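Folding Team Kit

Print this article | E-mail this article to a friend

Folding team kit is the small household job of getting sports shirts and shorts from a clean heap into flat, stackable bundles. It covers anything made for a team – soccer, netball, track, the lot – and it differs from folding ordinary laundry in a few ways that I'll go into at more length than you may want. I've been doing it for the Magagula juniors for 14 seasons, so please read this entry as coming from someone with opinions! Last revised 17th March.

What counts as kit

Kit, in the sense I use it here, means the outer clothes a player wears in a match: a shirt and a pair of shorts, or a one-piece for some track and rowing clubs. Socks are kit too, but socks get rolled and have their own entry. Warm-up jackets are a gray area. Johannes Coetzee, who wrote the first version of this page, put them under outerwear, and I've left them there out of respect (though I fold mine the same way as a shirt and always have).

Most kit is knitted polyester. Some older sets are cotton or a blend, and those hold a crease much better. Polyester is slippery and springy, and a pile of it will slide sideways if you so much as walk past. That one fact explains most of the advice on this page.

The folding surface

You want something broad, flat and a bit grippy. A bare polished table is the worst choice for slick fabric because the bundle skates away while you're pressing the second fold. A bed is comfortable to stand beside but too soft, and you end up with a dip in the middle of everything. Carpet is fine if your knees are.

The best thing I know is a woven cover over a firm top. It holds the cloth still and doesn't snag.
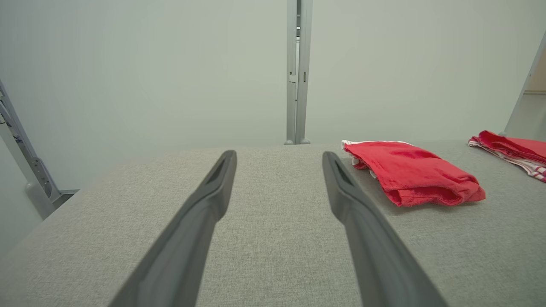

Color matters more than people expect when you choose a cover. I used a patterned bedspread for years and kept losing white drawstrings and little white tags in the pattern. Something plain and pale is much easier on the eyes. Red kit on a light gray weave is about as clear as it gets, and the bit of white peeking out from under the folded piece shows up right away, so you know there's an edge there that could be tucked in. Dark blue kit is just as easy on the same cover. For all-white kit I'd go the other way and throw a dark towel down first.

Height is the other thing. If the table comes up to your hip bone, you're in good shape. Lower than that and your back will tell you by the second dozen.

The flat fold

This is the standard fold for shorts and it's the one most people already do without a name for it. Lay the shorts front side up and pull the waistband straight. Bring one leg over the other so the outer seams line up, smooth the crotch point inward so you have a rectangle, then fold the hem end up to the waistband. For small sizes you stop there. For adult sizes you can fold once more, but the bundle gets fat and starts to open on its own.

For shirts, lay the front down, fold each side in toward the middle with the sleeve laid back along the body, and then fold up from the bottom in halves. Wian Radebe folds in thirds and gets a narrower bundle that stands up in a drawer. I've tried it and mine fall over, but his drawers are lovely, so take your pick.

Press the air out with the flat of your hand after each fold. Don't iron kit unless the label says you can, and never iron over printed numbers.

Trim, piping and stripes

Trim is the colored or striped edging sewn along a hem, a side seam or a sleeve. Piping is the thinner, corded kind. In everyday talk people mix the two up and no harm done.

Trim is a help to the folder. A side stripe is a ready-made guideline: match stripe to stripe and your fold will be straight even if the fabric is trying to twist. It's also the first place that shows a sloppy job, since a band that should run straight will wander off across the bundle. When I'm teaching somebody new I start them on striped shorts for exactly that reason. 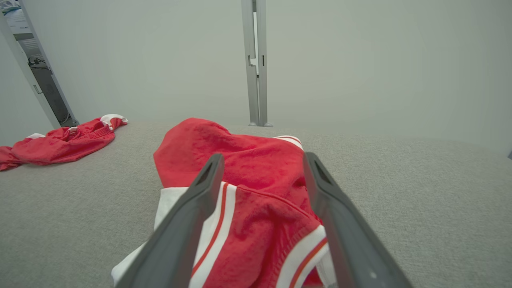 Red kit with striped trim, bunched up, with another red piece lying flat to the left.

A bunched piece should be picked up and shaken once before you lay it down again. People try to fix it where it lies by tugging at the corners, and it takes three times as long. Find the waistband or the collar, hold it by that, give it one good snap, and the trim will mostly fall where it's supposed to go.

Watch out for curved trim, which follows the leg opening on a lot of running shorts. It'll never lie perfectly flat when folded and you shouldn't fight it. Fold so the curve faces inward and let the straight edge be the one that shows.

Faded and mixed sets

Red is famous for fading, and a set bought over several seasons will have more than one red in it. Yasuo Onishi sorts his by shade before folding so that each player gets a shirt and shorts that agree with each other. I used to think this was fussy. Then I saw our team photo from November, with one poor kid in a tomato shirt and brick-colored shorts, and I've sorted ever since – it only adds a few minutes.

Do the sorting in daylight if you can. Kitchen bulbs make every red look the same.

Stacking and storage

Stack with the folded edge facing you and the loose edges to the back. Alternate the direction every few pieces if the trim makes one side thicker, or the pile will lean. I keep stacks low. Nomvula Mtshali, over at Etside, managed a full squad's shorts, 31 pairs, in a single tower once, and I'm told it lasted until somebody shut the cupboard door.

For storage between seasons a lidded box is better than a bag. Bags squash the bottom layer and you lose all your nice work. Clean and completely dry, always. Put the sizes you hand out first on top, which for juniors means the small ones. A slip of paper on each stack with the size written on it will save you unfolding half the box on a cold morning.

Rolling

Some people roll. Rolling takes up less room in a travel bag and leaves fewer hard creases, and I do it myself for away weekends. Asger Bisgaard rolls everything, year round, and keeps the Eklow shirts in an old wine rack. The trouble is that rolled kit all looks alike from the end, so you can't see the number or the trim. If you do roll, start from the hem and finish at the collar, and turn the printed side in.

Common mistakes

Folding while it's still slightly damp at the waistband is the big one. The elastic dries long after the rest does, so pinch it before you start. Leaving drawstrings hanging out is another – they catch on the next piece and drag it off the pile. And please check inside-out legs before you fold. One leg right way out and one leg wrong makes a strange lump that you'll puzzle over for a good minute.

See also

Rolling socks; Sorting by shade; Drying elastic waistbands; Warm-up jackets (under Outerwear)

Print this article | E-mail this article to a friend

We use cookies to remember your settings on this site. By continuing to read you agree to our use of cookies. Accept | Find out more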